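The Summer I Learned to Wash Dishes

I was 31 years old when I found out I'd been washing dishes wrong my whole life, and the person who broke the news was my landlady.

Her name was Olaia Barroso, and she rented me the top floor of her house in Flendcombe with the understanding that we would share a kitchen. I'd come from an apartment with a dishwasher. I thought of hand washing as the thing you did to wine glasses on Thanksgiving. So on my first night there I filled a frying pan with hot water, squirted in enough soap to bathe a horse, and walked off to watch TV. When I came back she was standing over it with her arms folded.

"Who is this for?" she said.

I still don't have a good answer. But I got a lot of lessons that June, and I've been a little obsessed ever since (my sister says more than a little).

The order of things

Glasses go first. I know, your grandmother told you this. Mine did too and I ignored her! You start with the cleanest stuff while the water is clean, then silverware, then plates, then whatever you cooked in. Olaia would send me back to the start if she caught me sneaking a saucepan in early. 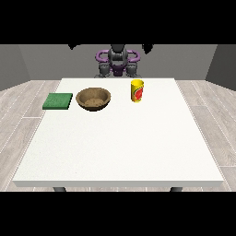 She was just as strict about the water. Hot enough to make you say something, but you should be able to keep your hands in it. She changed it halfway through, always, even if there were only two of us and we'd had toast. And she rinsed under a thin little stream from the faucet, because she'd grown up in a house with a well and couldn't stand to hear water running for no reason.

Then there was the drying, which I had always considered optional. My friend Mafalda Paiva is firmly on the side of the rack, and we've argued about it over more dinners than I'd like to admit. She says a towel just moves things around. I say a wet rack sitting on the counter all day makes a kitchen feel like a locker room. We're both right, I guess, but she's less right.

What I spent, and what I should have spent

Once I got the bug I did what everybody does and bought things. I ordered a set of Stilerora brushes with beechwood handles, which were gorgeous, and I left them standing in a cup of water until the handles split. I bought a bar of dish soap from Zullell that smelled like a pine forest and turned to mush in its saucer. I even priced out a new sink! The man at the plumbing place wanted $500 before labor, and I went home and scrubbed the old one with baking soda until I felt better.

Hélder Peixoto, who ran the kitchen at a lunch place called Serrano for 13 years, laughed at me when I told him all this. He figures he's washed 100 pots for every one he's cooked in, counting the years before they let him near the stove. His whole kit was a scraper, a plain scrubber and a stack of cotton towels. He wrung everything out at the end of the night and stood it on edge to dry, and he tossed it the minute it smelled off. "You don't need a nice one," he told me. "You need a fresh one."

I asked him about cast iron, expecting a speech. He shrugged and said hot water, a quick scrub, dry it on the burner, wipe it with oil. I'd read whole chapters on cast iron that said less.

The part I didn't expect to like

Somewhere in the middle of that summer I stopped minding. I'd come down after dinner and Olaia would have the radio on, and I'd wash and she'd dry, and we'd talk about her brothers or my terrible job or the neighbor's fence. We hardly ever looked at each other. I think that's why it worked, the way it's easier to talk in a car. I told her things over that sink I hadn't told my own mother.

I live across town now, and yes, I have a dishwasher again. It's fine. I run it when there's company. The rest of the time I do mine by hand, glasses first, and when Mafalda comes over she puts them in the rack and I take them right back out and dry them. 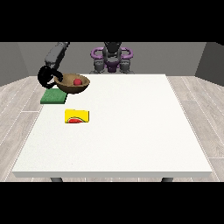

Olaia's rules, as I wrote them down

Scrape before you wash. The sink is not a trash can.

Never leave a knife under the suds where somebody else's hand might find it.

Soak a burned pan if you must, but go back to it before bed.

Wipe the faucet when you finish. And the counter. And behind the faucet.

If someone else cooked, you don't get to say you're tired.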